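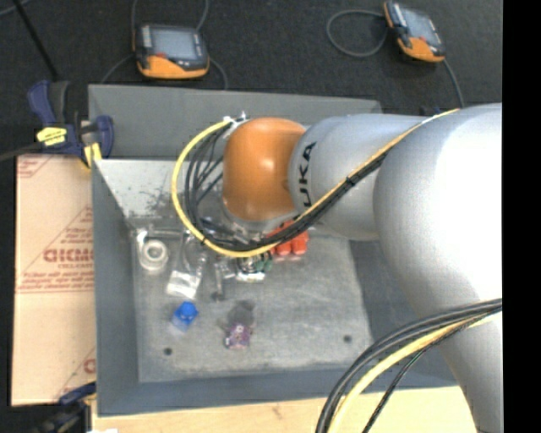
Loose ends, part 4
Posted in March under Shop and Storage
26 comments | Share | Print this post | E-mail this post

I have been putting off the loose stuff. The first three parts of this were the easy ones: the shelves, the long cabinet, the cans of old paint. Those things have an obvious place to go. Loose stuff doesn't, and that's how it ends up loose.

My rule this winter was that anything without a home went in the metal bin. It's a plain gray bin with sloping sides and a floor that is scratched all over. There are a couple of small holes near the front edge, which I assume were for bolting it down to something. I got it at the Naleck surplus sale out past Ilie for $40. That felt like a lot for a used bin, but I've had plastic ones crack on me and I was tired of buying them.

The sloping sides turned out to be the best thing about it. Small pieces slide down toward the floor and you can get your fingers under them. In a straight-sided box they jam up against the wall and you end up tipping the whole thing over. The other good thing is that a gray bottom shows you most of what's in there. The exceptions are anything pale or clear, which is easy to look straight past, and anything gray, of course.

I don't let it fill up. That took me a while to learn. A full bin is a second junk drawer, and I already have one of those in the kitchen. Once the floor is mostly covered I stop and sort, even if I was in the middle of something else. With a small batch it takes about 26 minutes. I timed it because I had been telling myself it took all evening, and that was my excuse for not doing it.

How I go through it:

Tape and anything on a roll comes out first. Rolls are big for what they are and other things hide inside the ring. I check the end of the tape, fold a tab over so I can find it next time, and hang it on the dowel. If the edge has picked up grit I peel off a turn or two. Clear tape that has gone yellow gets thrown out. I used to keep it for "rough jobs" and then be annoyed on every rough job.

Next come hooks, clips and brackets. I keep a hook if I have its mate or if it can work alone. Adhesive hooks with no adhesive left go in the trash unless I have strips that fit them, and I never do. I had eleven or twelve single plastic hooks before I admitted this.

Then whatever belongs to a machine or an appliance. This is the hard group. A little molded part could be from the dishwasher or it could be from a package that a lamp came in. I give these until summer. They go in an envelope with the month written on it, and if nothing has stopped working by June the envelope goes out. Last year I threw away one envelope and about a month later found out where the foot for the dehumidifier had gone. I wedged a piece of cork under it and it's been fine.

Fasteners go last. I sort them into four jars: wood screws, machine screws, nuts and washers, and nails. I have tried it with more jars. At one point I had the 40-drawer Flemico cabinet full, every drawer labeled, and all it did was make me dread putting anything back. I sold the cabinet. If I need a specific size I pour the jar out on a tray and look. It takes a minute.

Whatever is left after that is really left. It can go back in the bin one time. If I meet it again on the next sort, it goes.

A few people asked in the comments on part 3 whether I wipe the bin out. Yes, with a damp rag, then a dry one. Don't bother trying to get smudges off the shiny part of old metal. I spent far too long on that with two kinds of cleaner and you could not tell afterward. Scratches the same. It's a bin.

Somebody also asked about lining it. I tried a rubber shelf liner for a few weeks. It was quieter, and it was the wrong idea. Little screws dig into the texture and stay there, and the liner creeps up the slope so you have a pocket behind it where things collect. I cut it up and used it under the vise.

For the record, I did count everything that passed through over the winter, since I had a tally sheet going for the other parts of the project and didn't want to leave a gap. It came to 1,075 pieces, counting every screw as one. Most of it was screws. I kept more than I should have and I know it.

What I would change: I'd put the bin somewhere lower. I have been reaching over the side with my arm bent and my shoulder doesn't care for it. Mid-thigh would be right for me. I'd also keep the trash can on the same side as my sorting hand. Mine was behind me for the first couple of rounds and I noticed I was keeping things so I wouldn't have to turn around.

Part 5 will be cords and chargers. I have a crate of them and I'm fairly sure that two belong to a phone I got rid of before we moved. If anyone has a way of labeling thin cords that doesn't leave them gummy after a year, leave it in the comments. Masking tape did not work and neither did the little bread tags, which fall off.

Shared 4 times | 26 comments | Print this post | E-mail this post

Priltusora, notes from the house and shop. Text may be quoted with a link back. Contact | Back to top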